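Diary, March, quarter to seven in the morning

Did the cold plunge again. That makes four mornings and I still can't say what it's meant to be doing for me. The Windden people promise "clarity by the third dip". I had the third dip yesterday and then left my house keys in the fridge at lunch, so I'd like to hear how they measure clarity.

The tub is a Melnychuk, the tall barrel sort, lent out by the swimming club for a month at a time. You pay a 100 dollar deposit and sign a sheet saying you don't have a heart condition. No doctor looks at the sheet. I asked what the water should be and was told "as cold as you can honour", and I don't know what that means in degrees.

I will admit the first minute gets your attention. My feet went the colour of ham. After that I mostly stood there thinking about toast, and whether the neighbours on the Evley Road side can see over the fence. They can, I checked from their driveway.
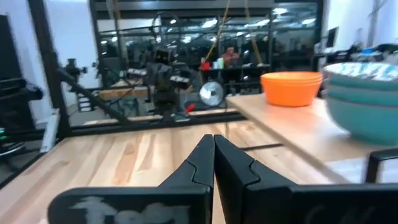 Tarnell Masters Swimming Club — Members' Diaries

Read the booklet over breakfast. It says the practice is ancient, then on the next page says it was developed by the founder after a bad divorce. It also says sleep improves. Mine hasn't. I was awake at 3 listening to the possum on the roof, and I suspect the possum sleeps better than I do without having paid a deposit.

What bothers me is that I do feel good afterward. Cheerful, even. But I also feel good after a hot shower, and after coming in from a windy walk, and the colour of my mood at seven in the morning has never been worth much as evidence. The new tubs sell for 900 dollars. For that I could swim at the pool until next summer and have somebody else look after the water.

I'll finish the month, mainly out of stubbornness. Must remember to put the lid back on tonight — there were leaves in it this morning, and one of them moved.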